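Brendstead Neighbors – News from the Language Café

Wednesday, August 10, 2022

The language café on Penano Street will open again in September, after the summer pause. We thank everybody who wrote to us in July with wishes and complaints. Most of the complaints were about the coffee, and we have bought another kind.

For those who are new in Brendstead: the café is an evening for people who are learning English, and for people who already speak it and would like to have company. There is no teacher and no test. You sit down, you take a card with a topic, and you talk. I came myself for the first time with perhaps 100 useful words and a dictionary in my bag, and I was back the week after.

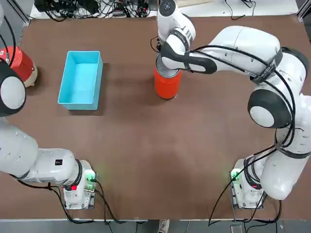
What is new this autumn

We will have 14 evenings before the winter holidays. The first half hour is now a quiet one, for reading letters and forms together. Many of you asked for this. Bring the letter from the school, the bank or the landlord, and somebody will read it with you slowly. We cannot give legal advice, but very often the difficulty is only one long sentence.

After that we talk as before, in small groups. The topic cards were getting old and some had tea on them, so we wrote a new set of 52. There are easy ones (my street, my breakfast) and some which I find difficult also in my own language, for example "a rule I would change."
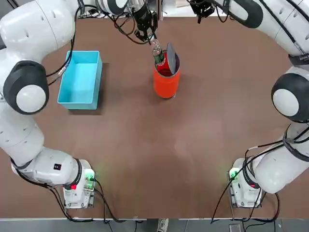
Please tell us if a card is unclear or if you find a mistake. Two of the new ones were already corrected, and I am afraid that both mistakes were mine.

The book shelf stays where it was. The Hrytsenko bookshop gave us a box of short novels and two good picture dictionaries – the dictionaries must stay in the café, the novels can go home with you. There is no list to sign. If you like a book very much, keep it and bring another.

We are also looking for a few more people who can come regularly and speak English with beginners.

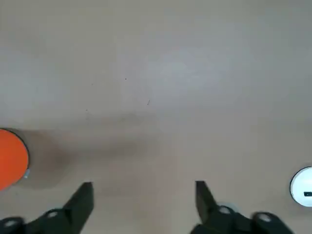 It is not necessary to know grammar. It is more important that you can wait while another person is searching for a word, and that you do not finish the sentence for them. If you live in Nernside and have no car, write to us, as there are usually free seats with someone driving from there.

The café costs nothing, and children are welcome if they can stand to hear their parents make mistakes. Doors open at half past six.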